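okay so I went to the open day at the Cilby automation lab this afternoon and I have been talking at people about it ever since, so now it's your turn. thread!

First thing: it's way bigger than it looks from the road. I walked right past the entrance, did a full lap of the parking lot and came in through the wrong door with a cup of coffee I was then told I couldn't have. Great start.

They split us into groups at the front desk and gave everybody safety glasses. Mine went on over my regular glasses and fogged up for the first ten minutes, so if you want to know what's in the lobby, ask someone else.

Stop one was the sorting line from Ireo. Our guide said it does 1,635 parcels on a normal shift. It was going at demo speed for us and I still couldn't follow a single box from one end to the other. A kid next to me could. He narrated the whole thing to his dad - very good commentary, would listen again.

Stop two was a talk. Slides. I'm going to be nice about it. The one bit I wrote down is that a gripper they like costs $480 and the cable that goes with it somehow costs $594. Big laugh from the people in the room who buy cables.

Then there was a snack table and I lost my group. Found a different group. Nobody checked. The new group was headed to the thing I'd come for anyway, so I just kept my mouth full and followed along.

The thing I'd come for: robots taking on computer work. As in, physically working inside a PC. I built my own desktop back in February and I still have a little scar from the case, so I had Feelings about this.

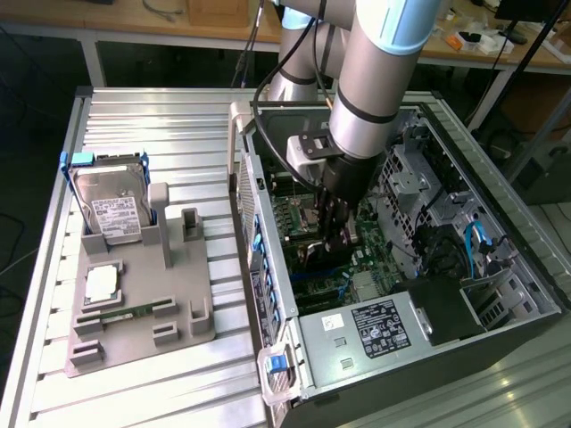
Posted by Osen Tymoshchuk · 3:40 PM · from the Cilby open day

Look where those fingers are! Right over the memory slots. When I did mine I had the manual open on my phone and a flashlight in my teeth, and I still put the stick in backwards the first time (it doesn't go in backwards, I just tried very hard).

I'm also a little in love with the gray plate on the left. It's 3D-printed, and the processor gets its own shallow square pocket, with the RAM lying between clips just below it. The hard drive stands up at the back. My parts were in a cereal bowl.

Somebody asked if it could do a laptop and the guide made a face and said "ask me next year." Somebody else asked how long it took to set up the demo and got the same face.

I asked about the force thing, like how does it know when to stop pushing? Short answer: it measures how hard the part is pushing back and there's a limit it won't go past. Long answer: there was a long answer. I nodded through most of it.

They said 800 people signed up for the day, and I believe it, because the line for the restroom was its own exhibit.

Anyway they're doing another one and I'm going, with less coffee and my contacts in. If you're local and want to carpool, reply here - I'm driving and there's room for three.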